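I had meant to write this back in July, when we first started talking about money for the suturing bench, but then the summer happened, and after that the new semester, so you get it now with most of the numbers settled and my temper a good deal better than it was.

For anyone new to this blog, I look after a small surgical robotics lab, and a large part of looking after it is shopping. I used to think the arms would be the painful part. You save up, you write the grant, you sign for the arms, everybody claps, and then you discover that you have bought yourself a mouth to feed. Our plan for next year has 573 lines in it, and the arms are two of them. The rest is thread and needles and tissue and instruments and brackets and the little screws that only one shop sells.

We went through three quotes this time. Kinora wanted to sell us everything as a package, with a service plan on top, and I will admit the package was lovely to read (good paper, too!). Drultent would only quote the instruments, but they answered the phone every single time, and I have come to value that more than I can say. Stakeo sent a price list with no prices on it for half the items. I wrote back twice and then let it go.

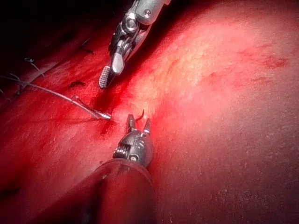
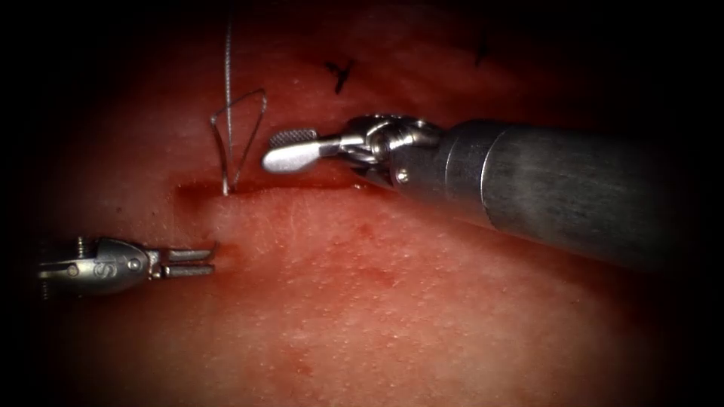 Instruments are where I have spent most of my worrying this fall, and I want to set down how I ended up budgeting for them, partly so I can find it again next year. The price list gives you one figure per tool, as if a tool were a single thing, and for a long time I planned that way too. But what really eats the money is the small end of it. Look at the crosshatched gripping surface on the jaw, and then at the pins and screws packed in around the wrist behind it, and you have a fair idea of how many places there are for wear to start. So I now ask every supplier the same dull question, which is whether I can buy the jaw without buying the wrist. Kinora said no. Drultent said yes for some models and sent me a list, and I nearly wrote them a thank-you card.

We settled on 8 spare instruments for the year, split evenly between the left and right arms. I had asked for more. I was talked down, fairly gently, by the people who hold the purse, and I think they were right, although I plan to ask again in the spring – politely and with a chart.

Suture was an easier conversation. I ordered 308 packs from Kuusk, which sounds like a mountain until you work out how many short practice runs a busy week can hold. They come ready with the needle attached, and that costs more, and I paid it gladly after one long afternoon with a tray of loose needles and a pair of tweezers. If you are starting a bench of your own, please put a proper number against thread on the very first draft. I left it at "miscellaneous" our first year and spent the rest of that year apologizing for it.

Tissue I buy in small lots. I know the big lots are cheaper per piece, and I have been told so more than once, but our freezer is the size of a hotel minibar and a new freezer is a different budget with a different form. The form is four pages long. I have started it.

What I still haven't worked out is the lighting. I would like a lamp we can dim in finer steps, and the one I want costs as much as a spare instrument, so one of them will have to wait. If any of you have bought a bench lamp you were happy with after a year of daily use, please leave me a note in the comments with the model, and tell me what the replacement bulbs cost while you are at it. I also need to go back to Drultent about shipping, as they quoted it per box and I forgot to ask how many boxes.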